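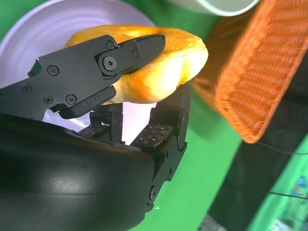
Tindell, April - Play food is coming to the table at Okance, and there is a lot of it. The Okance Play Library opens its new Bakery Table this month, a pretend bread and cake counter that children and grown-ups can set up, serve from, mix up and put away again as many times as they like.

The table is the first part of a larger refit of the library's play room. It is dressed like a small market stall, with a green cloth, a woven basket for the bread, a deep bowl for the cakes and plates for serving. Everything on it can be handled, moved and passed across to a waiting customer.

"We wanted a table where you could walk up and start right away," the Okance team said. "Someone picks up a roll, someone else wants cake, and off you go. We have been looking forward to this for months!"

The bread and cakes come from the Mäkelä play kitchen collection, which joined the library last winter. The full collection holds 192 pieces, and a changing selection will be put out at the Bakery Table each month.

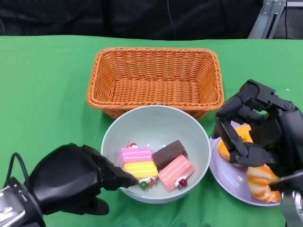
Cake slices are a big part of the first selection, with pink, yellow and chocolate among them, and there are plenty of ways to arrange them. Stack two for a layer cake, fill the bowl for a party, or sort everything by color. The basket can be filled with bread or emptied for a fresh start, and clearing the table is part of the game too - matching each piece to its basket, bowl or plate is good practice for small hands, and most of us on staff enjoy it as well.

Families can also borrow the bakery to play with at home. Okance has packed 11 loan kits, each with bread, cakes, a cloth and something to serve them in. Kits go out for two weeks at a time and are free with a library card. They can be reserved at the front desk or by phone.

The Bakery Table was paid for by a grant of $4000 from the Sasari Fund, which supports play and learning spaces in and near Tindell. The grant also covers storage bins, spare cloths and a second table, planned for the fall, that will be set up as a fruit and vegetable stand.

Okance lent out 1133 toys and games last year, its busiest so far, and pretend food was the shelf that emptied fastest.

The play room is open from 10 a.m. to 4 p.m. whenever the library is open. No booking is needed for the Bakery Table. Groups and child care centers are welcome and are asked to call ahead so that the room can be set up for them.

Press contact: Okance Play Library, front desk, Tindell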